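Lirkovero Writers' Circle Opens Its January Short Fiction Challenge

11/29/23

If you've been carrying a story around in your head all year, get a pencil. The Lirkovero Writers' Circle has opened sign-ups for its January challenge, and it's the biggest one the group has put together so far. Writers have the whole month to draft, fix up and turn in one complete short story of up to 3019 words.

Yes, 3019. The odd number goes back to the very first challenge, when the limit was 3,000 and the winning story came in 19 words over. The judges loved it too much to throw it out, so they moved the limit, and it has stayed there ever since.

Last January 138 people finished a story, many of them for the first time. The room at the Boneck Library is being held for 200 this year, and sign-ups are already coming in from Wirnholm and a few of the farm towns past it. There is no fee. You don't have to have published anything, and you don't have to live in Lirkovero either, as long as you can send your story in by email or drop it off on paper at the front desk.

"I was so nervous my first year that I almost didn't send mine in," said Aurelio Tovar, who runs the challenge and has taken part in every one of them. "It was a story about my uncle's bakery and I'd rewritten the first page maybe a dozen times. Then I got a note back from a total stranger who said she'd read it out loud to her husband. I've been hooked on this thing ever since!"

Those notes are a big part of why people come back. Every writer who turns in a story gets two others to read, and sends each author a short letter about it – what stuck with them, where they got lost, which line they wish they'd written. The letters are passed along in February with the reader's first name on them.

What's new this year

The Saturday-style write-ins of past years have been swapped for evening ones, which ought to suit anyone with a day job. They'll be held at the library and at the Chávez Coffee House on Mill Street, where the back tables are long enough to spread out a whole draft. Bring a laptop, a notebook, a typewriter if you must. One regular wrote her entire story on the backs of old seed catalog pages last time, and it was a terrific story.

There's also a new flash category for pieces of 300 words or less. Tovar pushed for it after hearing from parents of small kids and people on night shifts who wanted in but couldn't see how to fit a longer piece into the month. You can enter both categories if you're feeling brave.

The theme is "Something Left on the Table." It can be a meal, a card game, a deal that fell through, a letter. The judges say they'll read it as loosely as you like, and they mean it. Genre is wide open too: mysteries, romance, ghost stories, science fiction and plain old family drama all did well last January. 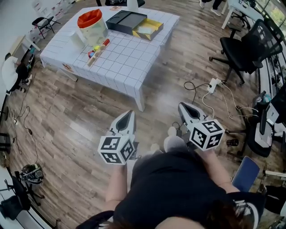
How to join

Sign-up sheets are at the Boneck Library front desk and at the Chávez Coffee House register. You can also call the library during open hours and ask to be put on the list. Give your name, an email or mailing address, and which category you're planning on. You can change your mind about the category right up until you turn the story in.

Stories should be typed if possible, double spaced, with a title on the first page and your name on a separate sheet. Neat handwriting is fine for the flash category. Work has to be new – please don't send in something that's already been printed elsewhere. Writers under 18 are welcome with a parent's signature.

All stories are due by closing time on the last day of January. The reading night follows in February at the library, with ten stories read by their authors or by a friend if the author would sooner hide in the back row. Nearly everybody stays for the pie.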